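Kurian Good Practice Guide for Hand-Held Gripper Work: review

Kurian's guide to working with hand-held grippers came out in January as a ring-bound book and a PDF. It has 200 pages and costs £555 for a site licence, which covers every bench in one building. We have used it at Gunumow for a full season of kitchenware tasks, mostly picking up, turning over and racking plastic tubs, and this review is based on that.

The book is split into 3 parts. The first deals with the bench, the second with the tool and the third with the written record. You can read them in any order, although the third part uses terms that are only explained in the first, and there is no glossary.

Part one is the best of the lot. It asks for a plain, matt work surface and has a good section on uneven light. The advice is to check the bench from the height the gripper will be held at, with the objects already on it. We had been checking ours from standing height with nothing on it. Clear plastic gets four pages to itself. The guide says to treat a see-through container as two objects when you plan the grasp, the rim and the wall, and to write down which one the operator is meant to hold. We now do this for every clear tub and bowl, and our task sheets are easier to follow as a result.
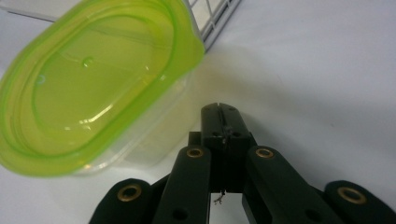
Lime-rimmed container and white wire rack, with the gripper in the foreground.

Part two covers care of the tool. There is a short check to do before each shift: fingertips, linkage arms, bushings, fixings, then any wire near the moving parts. Frayed strands are to be noted and trimmed or replaced before work begins. The check takes a few minutes once you know it. I would have liked clearer drawings, as the ones supplied show a single type of linkage and ours is a Uvside pattern with a different finger. The text still applies, but new starters found the drawings confusing.

The rule on scratches is too strict for my taste. Kurian wants any mark on a finger to be entered in the log, even where it is nowhere near the gripping face. We kept to this at first and ended up with pages of entries that were no use to anyone. We now log marks on the tip and leave the rest.

Part three sets out how to name tasks, how to record a failed attempt and when to stop a shift. The stopping rules are sensible and short – stop if the tool sticks, stop if an object is damaged, stop if the operator's wrist hurts. The naming rules are long and will not suit everyone. If you already have a system that works, skip them.

The main rival is the Kekell handbook at £849. It goes further on moving robots and shared floor space, and has a better index. For bench work with a hand-held tool it says very little, and I would not pay the extra for it.

Good points: bench advice, the section on clear plastic, the stopping rules.
Bad points: one set of drawings, no glossary, too much logging.

Worth buying for a site with several benches. A single bench could manage with part one, but Kurian does not sell the parts separately.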